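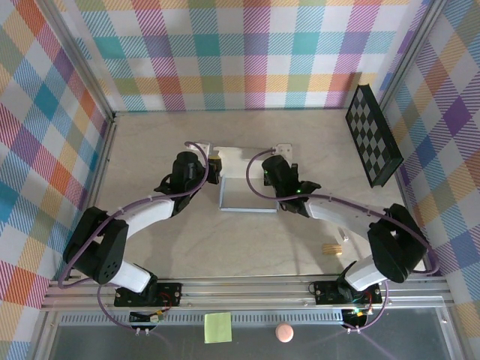

Bay 2, tray at the back, checkerboard panel in the right-hand corner.

Fornby site, Bay 2: bench and surround inspection
Checked by: Azucena Villaseñor
Month: August
Record: 1,208
Status: open, see actions at the end

Marks used: OK, Not OK, Query, N/A. A tick from the previous sheet does not count as a check. I have been through the old sheets and every line on them is ticked in the same pen, including the line for the step stool, and Bay 2 has no step stool.

1. SURROUND AND CORNER POSTS

1.1 Corner posts upright and firm – OK
Pushed by hand at shoulder height, both back corners. The left one has a very slight give that I would put down to the floor. I would not swear to it.

1.2 Fixings at the foot of each post tight – Query
Left post fine. Could not get a key on the right one without moving the checkerboard panel, and I was asked not to move the panel. See 3.3.

1.3 Fabric stretched and held on all three sides – OK
Held better than I expected. The plaid is a loud thing to look at for a whole shift (pink, teal, orange, the lot) but there is no box on this form for that.

1.4 Fabric free of tears and pulled threads – OK

1.5 Fabric has a fire rating, label or certificate seen – Not OK
Told that Sturia supplied it and that Sturia "only do rated cloth". Asked for the certificate. Told it is in the email. Asked which email. A supplier's good name isn't a certificate and I am marking this the way I find it. If the paper turns up I will change the mark and initial it.

1.6 Fabric clear of lamps and anything that gets warm – OK
Lamps are well above. Held my hand up near the top edge of the back wall after the lights had been on all morning and felt nothing worth writing down.

1.7 Pattern matches on the left and right sides – N/A
Left in because somebody added it by hand to the last sheet. The squares on the right wall look bigger and bolder than the others. This is not a safety matter and I would like the line taken off.

2. TABLETOP

2.1 Surface clean, no grit or crumbs – OK
Wiped with a damp white cloth, cloth came up clean. The pale beige mottling is kind to small dirt, so looking is not enough here. Use the cloth.

2.2 Surface free of chips and lifting edges – OK
Ran a fingertip along the front and both sides. One rough place on the left, I think a bit of old glue. It came away with a nail.

2.3 Surface level – Query
The last sheet says "level" and gives no reading. I put a spirit level down front to back and got a bubble touching the line. Side to side it was fine. Probably good enough for what goes on here, but "probably" is what people write before something rolls off.

2.4 Front rail free of burrs – OK
Checked with a cotton glove. No snags.

2.5 Nothing on the tabletop that does not belong to the job – OK at time of check
I looked in again at 4.15 and found a mug. Mug removed. I am leaving the mark as OK under protest.

3. TRAY AND PANEL

3.1 Tray seated properly in its bracket – OK
Shallow white tray, near the middle at the back. Lifted gently at the front lip, then at each end of the bracket. It does not rock. I had been told it was "solid as a rock", a phrase I have heard on this site about a shelf that is no longer with us.

3.2 Tray clean inside, no sharp edges – OK
Light grey inside, so marks do show. Faint scuffing, nothing you could catch a finger on.

3.3 Checkerboard panel secured against falling – Not OK
It leans in the back right corner. Leaning is not a fixing. I was told it has never fallen, and I asked how anyone would know, given that the next person in would simply lean it up again. It wants a clip top and bottom, or a proper slot, or a home somewhere else. Trustik strips were suggested. I have nothing against Trustik strips on a calendar. I do not want them as the only thing holding up a rigid board with a thick rim, over a table people reach across.

3.4 Panel face clean and unscratched – OK
No fingerprints on the squares. I did not touch it.

3.5 Route from tray to front edge kept clear – OK

4. THE BLUE BOX AND OTHER HANDLED ITEMS 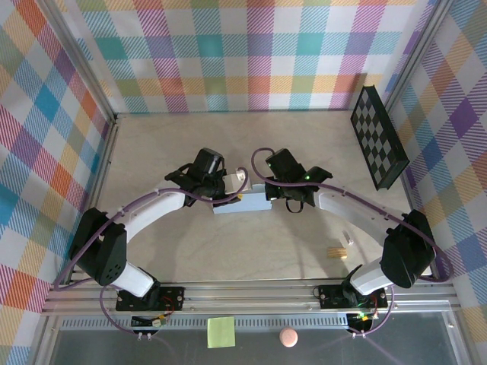

Light blue box near the middle of the table, whitish block at its left side.

4.1 Box sound, corners not crushed – OK
Looked at it on all sides, away from the bench and in daylight by the door. Corners square enough.

4.2 Box is the right one for the job – Query
The job card says "blue box". It does not say which blue, what size, or who decided. There are other blue boxes in the cupboard and I could not see how a new starter is meant to choose. Put a number on the underside and put the same number on the card.

4.3 Smaller items checked for splits and loose bits – OK
That includes the whitish block. It leaves no dust on the fingers. I asked what it is called and got a different name from each person, so for the purposes of this sheet it is the whitish block.

4.4 Items handled near the middle of the table and kept away from the edge – OK
The rule on the wall says 200 mm in from any edge. I measured where the box was being worked on and it was well inside. Nobody could tell me where the 200 comes from. It also appears on the card for the sink, so I suspect it was copied.

4.5 Items put away after use – Query
Everyone says yes. The cupboard has labelled places and several were bare when I looked with the bay shut down for lunch. Things may have been out for a good reason. I would like to see it for myself at the end of a day before I tick it.

5. CABLES

5.1 Purple cables free of cuts, kinks and flattened places – OK
Followed by eye along their full run on both sides with the power off, then again by hand where I could reach. There is a generous loop near the right edge of the table. Generous is better than tight, though I would still like it looked at by somebody who knows how much slack it needs.

5.2 Clips present and closed – OK
Tugged, lightly. All held.

5.3 No cable crosses the walkway – OK
True today. There is a worn patch of tape on the floor that tells me it has not always been true.

5.4 Low cables at the front protected from knees and feet – Query
The purple runs come down at the front, left and right, to the black connector units. Anybody pulling a chair up close could catch one. I was told people do not pull chairs up close. There was a chair there when I arrived.

5.5 Plugs and sockets tested, date on label – Not OK
Labels are there. The ink has gone from one of them altogether and another has a smudge I can read as either of two years. A label that can't be read is a sticker.

6. LIGHT AND GENERAL

6.1 Light level on the tabletop – Query
The form asks for 200 lux as a minimum and the reading was over that everywhere I put the meter. I have marked it Query all the same. The meter was lent to me by Sarkar, the fitting-out people who put in the lamps, and I would sooner repeat it with one of our own.

6.2 No glare off the surface – OK
Stood at each front corner, then sat. Some shine from the left corner late in the afternoon. Not enough to fail it.

6.3 Stop button reachable and labelled – OK
Pressed it. It stopped. Asked the two people on shift to find it with their backs turned and both did, one of them rather smugly.

6.4 First aid box within sight of the bay – OK
Stocked, in date. Plasters low.

6.5 Inspection sheet displayed – Not OK
It was in a drawer.

ACTIONS

Find the fabric certificate (1.5). Sturia to be asked directly, in writing.
Fix or rehome the checkerboard panel (3.3), and check the right-hand post foot while it is out of the way (1.2). To be done before anything else on this list.
Second reading with the spirit level (2.3).
Number the box and correct the job card (4.2).
Cover or guard for the low cables at the front (5.4), and a mark on the floor for where the chair stops.
Plug test and fresh labels, in ink that lasts (5.5).
Light reading with our own meter (6.1).
Delete lines 1.7 and the step stool from the master form.

COMMENTS ADDED AFTER FIRST ISSUE

On 1.5 – I have since been sent a product leaflet. It has a flame symbol on it and no test number. Mark stays at Not OK.

On 3.3 – Told that clips are ordered. I have asked for the order number. Until they are on, please lift the panel out at the end of the day and lay it flat on the shelf.

On 4.5 – Stayed to the end of the day. Everything went back except a pair of scissors, and those turned up beside the kettle. Changed to OK, initialled A.V.

On 6.5 – Sheet now on the wall, behind the door. It can be read when the door is shut. Please move it.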